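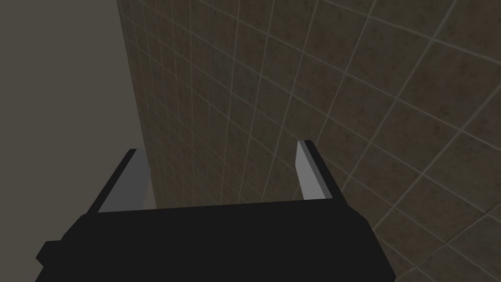 How to run a film night in a small hall

Brulcombe has a hall with 12 rows, a roof that ticks when it cools and no cinema closer than an hour's drive. I've been showing films in it for six winters. Most of what follows I learned by getting it wrong in front of my neighbours.

Step 1: Sort out the rights

Owning the disc doesn't let you screen it to a crowd, even if the crowd is mostly your cousins. Write to the distributor at least a month ahead and say how many seats you have and whether you're charging. Our last licence cost $296. Keep the email on your phone.

Step 2: Pick something people will sit through

My first choice was Kondus, a three-hour drama about a ferryman who doesn't speak. Dean Haworth still brings it up at the butcher's. Aim for under two hours and watch the whole thing yourself beforehand, credits included. If it has subtitles, read them from the back row. White text over snow has defeated better programmers than me.

Step 3: Get the room dark

Curtains that look black at noon will glow at seven in January. Go in at the hour you plan to start and tape whatever leaks. Leave the exit signs alone, however much they colour the left side of the picture.

Step 4: Fix the sound before the picture

People forgive a soft image. They won't forgive mumbling. Put the speakers at the front, above head height, and play a scene with two people whispering. Then turn it up a bit, as coats and bodies soak up more than you'd think.

Step 5: Introduce it, briefly

Two minutes. Su-bin Ra introduced Gil for us in four sentences and got a round of applause, some of it for stopping. Say who made it, when, and where the toilets are. Don't explain the ending.

Step 6: Put the chairs away

Ask for help while the credits are rolling. Once the lights are up, you'll be doing it alone.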